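Opening parcels without wrecking the desk (or what's inside)

vakholm_attic
I get a lot of small boxes for my craft stall and I always end up jabbing at the tape. Last month I sliced straight through a bag of 300 beads. Where do you lot start the cut?
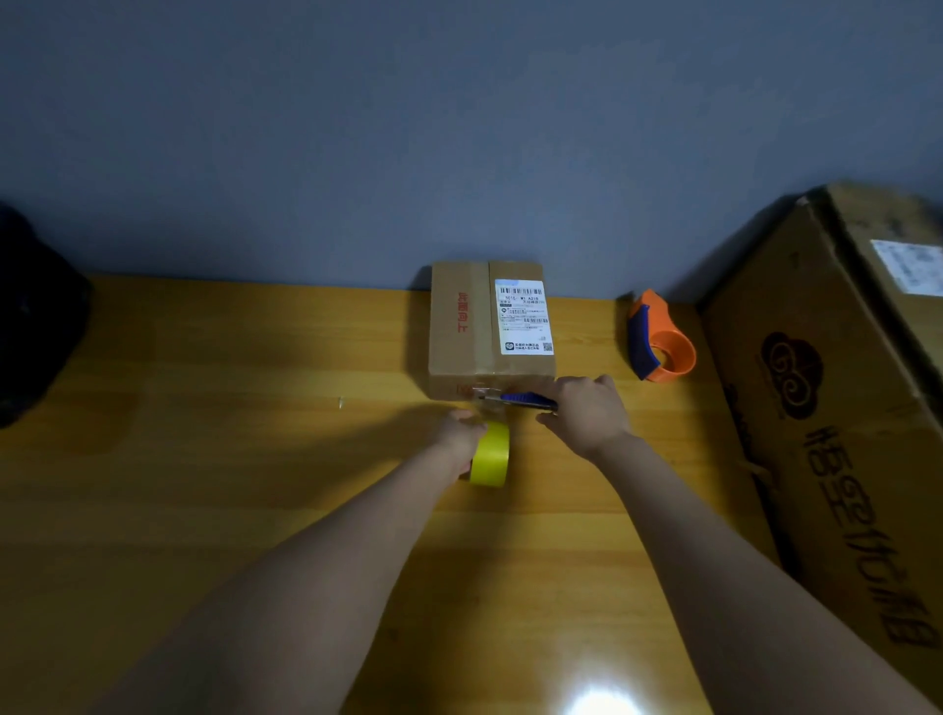

Starting at the bottom of the tape, blade sideways.

Mendes40
Barely any blade out! Two clicks on mine, no more. Go along the seam nice and flat, and do put a mat down if you like your desk (I've got a lovely long scratch on mine).

priltov_pat
scissors

wurunthorpe lass
I'd stand it the right way up and start at the top flaps, then you can see what you're doing. Keep your other hand well back too.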